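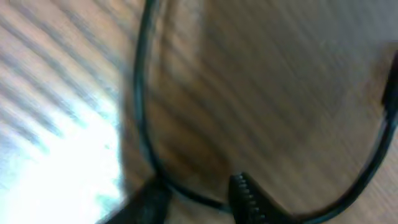
Worktop 3, wood surface with glare at the left side. Thin black loop on the wood.

WORKSHOP TABLE CHECK, ROOM 80
7/18/22, by Nabila Kettani
Filed under: Workplace Safety > Checklists > Tables and Benches

Site: Wolstead, upper floor
Form no. 3443
Checked together with: Chaiwat Chareonsuk

1. Surface has no splinters or raised edges: OK
Comment: I passed the hand with a thin glove over all the top. One rough place near the back corner, sanded the same morning.

2. Surface free of loose items before work starts: NOT OK
Comment: A thin black wire loop was on the wood. It can be the rim of eyeglasses or a bent cable, please see the photo. If it is glasses, they must go in the tray by the door. If it is cable, it goes on the hook. Please do not leave it on the table in both cases.

3. Light is enough and does not disturb the eyes: TO IMPROVE
Comment: The glare on the wood is strong and white. In this part it is difficult to see the grain, so a small needle or a pin would be difficult to see also. I ask for a blind on the window. Younes Bouzid has the measures, 96 cm wide.

4. Table stands firm, legs tightened: OK
Comment: Pushed from two sides, no movement.

5. Cables fixed under the table: OK
Comment: One clip is old but it still holds. To change before December.

6. Finish of the wood in good condition: OK
Comment: Only use the soft cloth. The green sponge makes scratches, I wrote this already in the last check.

7. Walking space in front of the table, minimum 80 cm: OK
Comment: Stools were pushed in.

Points 2 and 3 stay open. Latifa Ouazzani will sign when they are closed.

Recent checklists
Storage shelves, Zamudio
Hand tools and blades, Wolstead
First aid box, Sukmont
Fire exits and corridor, Wolstead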